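Dear all at Surberg,

Thank you again for your patience over the winter, and for the kind note you sent after our last letter. Collecting went better this period than I had dared hope. The kitchen-table set now holds 70 usable demonstrations, up from 51 when I last wrote, and the arm has been behaving itself since we changed the way we start each run.
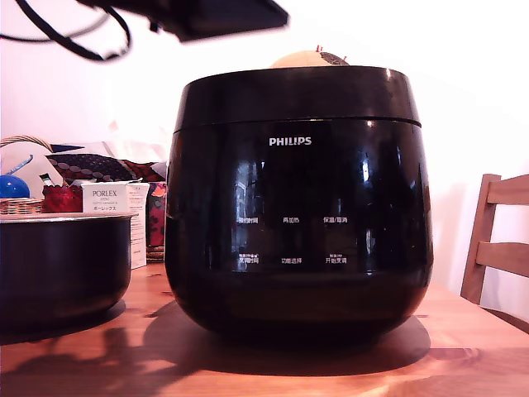 Do the extra demonstrations make a difference to the learner yet? We can't tell until December, when Tlapale retrains on the full set and we can compare the two versions side by side.

I should own up to one setback. We had to set aside 22 recordings where the joint readings and the video had drifted apart, and it took us far too long to notice. Adhiambo Mrema has since written a small check that runs after every session, and we are all very grateful to her. Next we would like to gather nearly 40 more, mostly with large, smooth things that are awkward to get hold of.

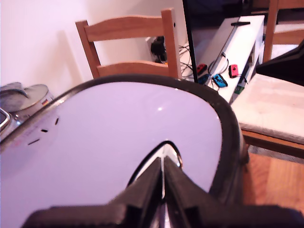 Gripper fingers at the black rim of a large oval object.

The budget sheet will follow separately, once Uleck has sent the last invoice.

Plimis project office | Contact us | Back to top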